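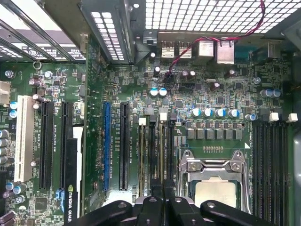 Figure 1. Motherboard with memory slots and processor socket, seen from above.

Travel Consulting, Unit 2: Connections and Stopovers on Long Journeys
Notes prepared by Zulmira Bragança. Please bring them to the tutorial in December.

Last time we finished with the direct flight and the non-stop flight, which the public often takes as the same thing. A direct flight keeps one flight number but may land on the way. Please revise this before you continue, as the exercise at the end depends on it.

1. Connection or stopover

A connection is a change of aircraft made only in order to continue the journey. A stopover is a stay that the traveller chooses, normally longer than 24 hours on an international ticket. The border between the two has consequences for the fare. A traveller who sleeps one night in Goel because the evening flight to Poletia is already gone has made a connection, even with a hotel. If the same traveller asks for a second night to visit the old harbour, the fare will usually have to be calculated again.

Many customers say "layover" for both cases. Do not correct them at the counter. Ask how many nights they wish to stay, and write the answer in the booking notes.

2. Minimum connecting time

Each airport has a minimum connecting time, and it can be different for each pair of terminals. The booking system will not offer a shorter connection on a single ticket. In our case study the minimum at Goel is 83 minutes for an international arrival with an international departure. The traveller from Jaltstead arrives at 6:10 in the morning. What is the earliest departure you may sell? Show your calculation, and use local time for both flights.

The minimum is a minimum. It supposes a person who walks at a normal speed, who knows how to read the signs and who has no small child asleep on the shoulder. For elderly travellers I always recommended the next flight, when there was one, and I rarely regretted it.
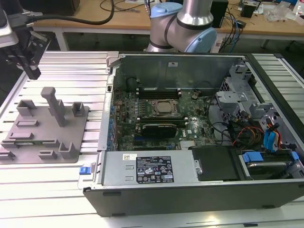
3. One ticket or two

When both flights are on one ticket, the airline must normally carry the traveller to the final destination after a missed connection. With separate tickets this protection does not exist. The second airline sees only a person who did not arrive, and it may cancel the return flight also.

Students often bring me a combination that saves a good amount of money. Suppose that it saves $500 for a family going from Jaltstead to Colta. You can offer it, but you must explain these points first:

- the bags must probably be collected and checked in again at Goel
- to collect the bags, the family may need to pass through immigration, so a transit visa is perhaps not enough
- a new ticket bought on the day of travel can cost more than the whole saving

Write down that you explained them, and at what time. I worked in an agency for 20 years before teaching, and the complaints which we lost were nearly always the ones without a note.

4. Choosing the stopover city

Brochures speak about museums. The traveller who comes out of a night flight speaks about a shower. When you propose a stopover, look first at the arrival hour and at the check-in hour of the hotel. A room from the previous night is expensive, but early check-in is sometimes possible if you request it in writing. Look also at the last train from the airport — in Poletia it leaves before the final flights have landed. 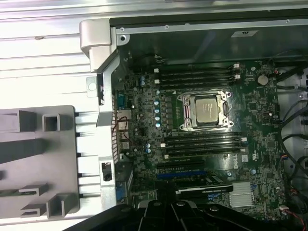
Noreen Yousafzai objected in the tutorial that this advice is too cautious, and that many travellers would happily leave their bags at the station and walk in the city until their room is ready. She would rather sell them the cheaper night and tell them where to have breakfast. I accept the point for younger customers. Please prepare an argument for one side or the other.

5. Exercise

Kamran Baloch's itinerary from Unit 1 goes from Jaltstead to Poletia, with a change at Goel and one free day somewhere on the route. Rewrite it in 2 versions, one with the free day as a stopover and one with separate tickets. For each version, state who is responsible if the first flight is late. Fares are on the sheet from last week.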